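2022년 1월 18일, 작업실 노트

Kavside 축제 의상 보수 건. 무용단에서 맡긴 어깨 장식과 구슬 띠를 오늘부터 본격적으로 손봄. 축제는 3월이라 시간 여유는 있는데, 구슬이 늦게 들어오면 빠듯해짐.

## 상태 점검

- 어깨 장식: 안감이 목둘레 쪽에서 터짐. 겉감은 멀쩡함. 예전에 누가 나일론 실로 한 번 꿰맨 자국이 있어서 그 부분은 풀고 다시 해야 함.
- 구슬 띠: 가운데 마름모 무늬에서 구슬 448개가 빠짐. 도안지에 칸을 칠해 가며 센 숫자라 믿어도 됨.
- 술 장식: 가죽이 말라서 끝이 갈라짐. 자르지 말고 그대로 두기로 무용단과 합의.

## 실과 매듭

밀랍 먹인 면실과 합성 힘줄실을 같은 조건으로 당겨 봄. 추는 900 g에서 시작해 1000 g까지 올림. 면실은 1000 g에서 매듭이 미끄러졌고 힘줄실은 버팀. 다만 힘줄실은 굵어서 작은 구슬 구멍에 두 번 통과가 안 됨. 안감은 힘줄실, 구슬은 면실로 나눠서 가기로 함.

매듭은 한 땀씩 따로 묶는 쪽이 나음. 이어 꿰매면 한 군데 끊겼을 때 줄줄이 풀림.
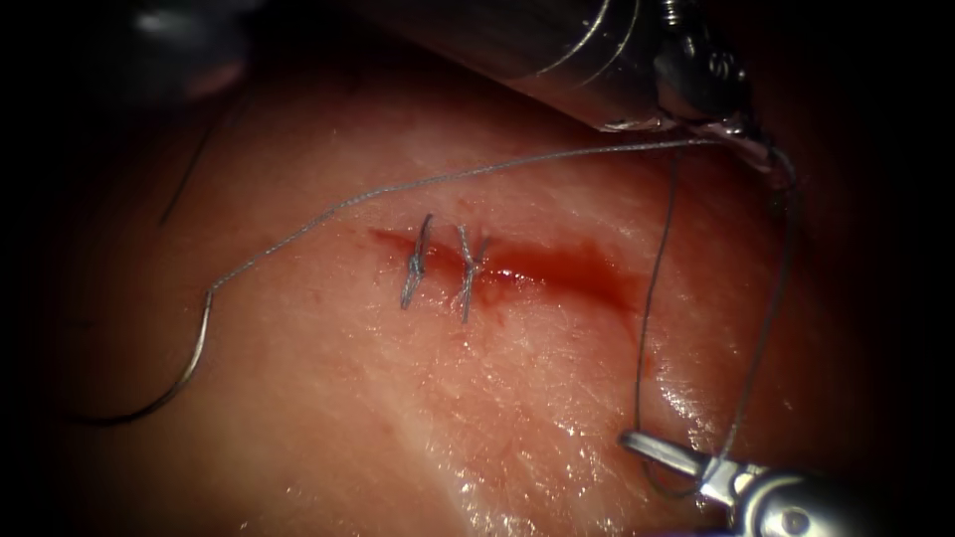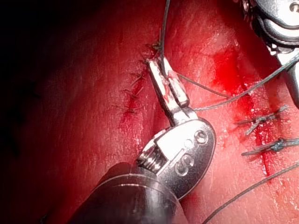
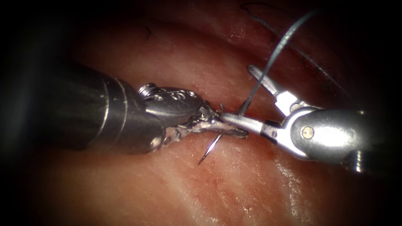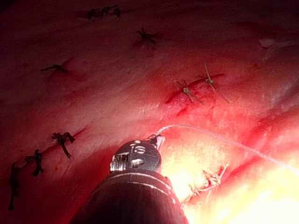
## 재료 주문

1. Branlow에 구슬 3000알 주문. 흰색이 두 가지인데 누런 기가 도는 쪽으로. 원래 띠 색과 새하얀 것은 안 맞음.
2. 안감용 면포는 Irton 창고에 남은 것 확인. 폭이 모자라면 두 장을 이어도 됨. 이음선은 등 쪽으로.
3. 바늘은 가는 것만 보충. 굵은 바늘은 서랍에 충분함.

## 도안 관련

띠 도안은 Najafi 자료실에서 받은 복사본을 쓰고 있는데, 왼쪽 끝 두 줄이 실물과 다름. 복사본에는 파랑, 실물은 검정. 실물을 따름. 복사본에는 연필로 표시해 두었으니 지우지 말 것.

무용단 쪽에서 무늬의 뜻을 전시 설명문에 적지 말아 달라고 함. 보수 기록에도 무늬 이름은 빼고 위치로만 적음(가운데, 왼쪽 끝 등).

## 남은 일

- [ ] 나일론 실 제거, 풀어낸 실은 봉투에 넣어 의상과 같이 보관
- [ ] 안감 본뜨기
- [ ] 면실에 밀랍 한 번 더 먹여서 900 g부터 다시 시험
- [ ] 구슬 도착하면 구멍 크기부터 확인
- [ ] 어깨 장식 무게 재기. 안감 바꾸기 전 수치가 필요함

저울은 건전지가 다 돼서 오늘은 못 잼.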